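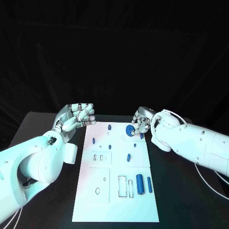

White outline board with the blue parts, dark bench, black curtain behind.

Workshop > Notebooks > Teaching boards > Outline board

29 July 2019

Spent most of the morning on the outline board and I'm rather fond of it now, I have to say. The idea is still Gizella's from November - a plain white sheet with the shape of every part printed in black, so that you can see at a glance where things belong and what is missing when you pack up. The old boards had the names written on instead, and people spent ages reading and hardly any time putting things down.

The blue shows up beautifully against the white. I had argued for the grey (we have 23 of the grey discs left over from the Hokard order and it seems a shame to waste them) but Gizella Halász was right and I've told her so. The disc with the hole is the nicest of the lot to handle, and the small upright pieces are the ones I still worry about. They are easy to knock with a sleeve when you're reaching for the far end, so I'd like to try a slightly wider foot on the next set. Ese thinks a snugger fit would do it. We'll make a few of each and see who buys the biscuits.

The printing: line thickness is fine from a standing position. Sitting down it is a bit of a squint at the narrow pegs. Ese Onyeka has the Barkero file and will thicken the smaller outlines only, leaving the big ones as they are.

Keeping the black curtain drawn behind the bench, by the way. I moved the board over by the window last week and the glare off the white was dreadful, I had a headache by lunch.

Still to do:
- ask Nodov for a price on 3 more sheets, same finish
- wipe-down test with the mild cleaner, on the old offcut first please
- find the lid of the parts tin, which was on the shelf by the kettle when I last had it

Gizella, the spare discs are in your drawer.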